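Canvas Folder and Finisher (part-time, 30 hours per week)

Morkinholm, Estness
Start: January, or a little earlier if it is possible for you
Contract: one year, with the possibility to continue
Pay: 1663 euros gross per month

Morkinholm is a small company in Estness. We make and look after covers of canvas: covers for furniture in storage, for shelves, for pianos, for tables and chairs which stand in a house that is closed for the winter. We also make simple flat cloths, hemmed on all sides, which our customers use for wrapping and for laying under things. The company has existed for a long time, but the folding room is more recent, and it is for this room that we are looking for a new colleague.

About the work

The greatest part of your day you will have canvas in your hands. The cloth comes to you from the sewing room with the hems already made. You lay it on the long table, look at both sides, remove the threads which were left by the sewing, and mark the places where something must be repaired. Then you fold it in the manner which the customer has ordered, tie it with tape, put the label in, and place it on the shelf for packing.

It sounds simple and on some days it is. But our canvas has its own will, especially the large pieces. It stands up where you would like it to lie down, and it keeps the memory of the last fold for a long time. A person who has only folded bed sheets at home is usually surprised in the first week. You will learn how to let the cloth fall by its own weight before you start, how to find the straight line of the weave with your fingers, and how to press a fold without making a hard crease which the customer will later complain about.

You will also receive cloths that come back. Many customers rent the covers from us and return them after the season. These must be unpacked, shaken out in the yard, sorted by size and checked. Some go to the laundry, some to repair, and some are too old and will be cut for smaller things. To decide between these three is a part of the job which we will teach you slowly, and in the beginning a colleague will always look together with you.

The cloth

Our usual quality is a cream canvas of cotton. We do not bleach it. For this reason we ask everyone who applies to have some patience with natural material. The small dark specks belong to the yarn, they are remains of the plant, and they are not a fault. A stain is a fault. A thick place in the thread is mostly not a fault, but a hole beside a thick place always is. After some weeks you will see these differences quickly, also in the late afternoon.

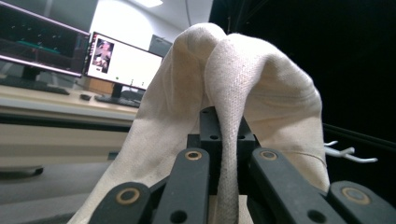
Cream canvas with small dark specks, raised in a tall fold.

New canvas is rather stiff and makes round, high folds when one takes it up in the middle. After several washings it becomes softer and hangs closer. We work with both kinds and do not mix them in one parcel, also when the size is the same. If you are not sure which kind you have, lift it and look how it falls, or ask.

The Cárdenas fold

Most of our furniture covers are folded in what we call the Cárdenas fold. The name comes from the street where the first workshop was. The cloth is folded in long panels towards the middle, then turned, then closed like a book, and the corner with the label lies always outside on the upper right. A customer can open it over a sofa or a table without putting it on the floor first. It takes most people a month until the hands know it. There is a written instruction on the wall, with drawings, but it is better to learn it standing beside a person who knows it.

Flat cloths are folded in another way, which is shorter, and the piano covers are rolled. You do not need to know any of this before you come.

The Betham order

From January we will work on a large order for Betham, a former country hotel where the furniture of all the rooms is put into storage during the building works. The order has 665 covers in different sizes, and each one must carry the number of its room. This is the reason we are looking for somebody now. It will keep the folding room busy until the summer, next to our usual customers, and we would like that the new colleague is with us from the first delivery.

In the store there is place for up to 2000 folded pieces. It is important to us that every piece can be found again without opening it. Therefore the labels must be written in clear handwriting, in block letters, with the pen which we provide. If your handwriting is difficult to read, please do not be discouraged, we have also colleagues who have learned it here.

Your tasks in short

Checking new and returned canvas on both sides
Cutting off loose threads, brushing off dust and fibres
Small repairs by hand: closing a hem, sewing on a tape, fixing a loop
Folding, rolling, tying and labelling
Keeping the shelves in order and writing the store list
Helping with packing on the days when a transport goes out
Sweeping the folding room at the end of the day (everyone does this in turn)

What we wish from you

You are careful with your hands and you do not become nervous when the same movement must be done many times.
You can stand for a longer time. There are stools and you may use them, but a large cover cannot be folded sitting.
You can lift a folded cover from the table to the shelf. The very heavy ones we carry in pairs.
You can sew with needle and thread, at least a straight line.
You speak enough English or the local language to understand the order sheet and to ask when something is unclear. Most of us have learned English as adults, so please do not worry about mistakes.
You are not allergic to cotton dust.

It would be nice, but it is not necessary, if you have worked before with upholstery, sails, tents, curtains, in a laundry or in a theatre store. We have had good experience also with people who came from a bakery or from gardening.

What we offer

A permanent place at the table, with good light from the side.
Working time from 8.00 to 14.30 with a paid half hour of break, or from 9.00 to 15.30, as you prefer. Please choose one and stay with it for the month.
Work shoes and an apron. The apron is from our own canvas and you may choose the length.
A warm lunch in the house for a small price. You can also bring your own food, there is a cooker and a refrigerator.
Remnants of cloth for private use. Many of us make bags or garden things of them.
Holidays according to the law, and the company is closed between Christmas and the first days of January.
A bus stops at the gate. For bicycles there is a roof.

A few things we would like to say openly

In the yard it is cold in winter, and shaking out the returned covers must be done also then. We take turns and nobody does it for a whole morning. The folding room itself is heated, though not very much.

The radio is a subject of discussion. At the moment it plays in the morning and is switched off after the break.

The work is the same on many days. Some people like it exactly for this, and others have left after a few weeks, and we remained on good terms with them. So we invite every candidate to a trial day before we decide. The trial day is paid. You will fold with us, eat with us, and can ask everything you want to ask.

How to apply

Please write us a short letter, on one page, and tell us what you have done until now and why you like working with your hands. A curriculum vitae is welcome but it does not need to be long. Certificates are not necessary at this point. If you have something sewn or repaired by yourself, you may bring it to the trial day, we are always curious.

You can hand in the letter at the office in Estness between 8.00 and 15.00, or put it in the green letter box next to the door of the workshop. Please write "Folding room" on the envelope. Do not forget a telephone number where we can reach you in the afternoon, and tell us also whether you prefer the earlier or the later working time.

We answer to everybody who writes to us, also when the place is already given. The trial days will be held in small groups before January. If you need an adjustment at the table because of your height or your health, please tell us before the trial day, so that we can prepare it. The tables can be made higher and lower.

The workshop is on the ground floor and is reached without steps from the yard side. From the street side there are steps.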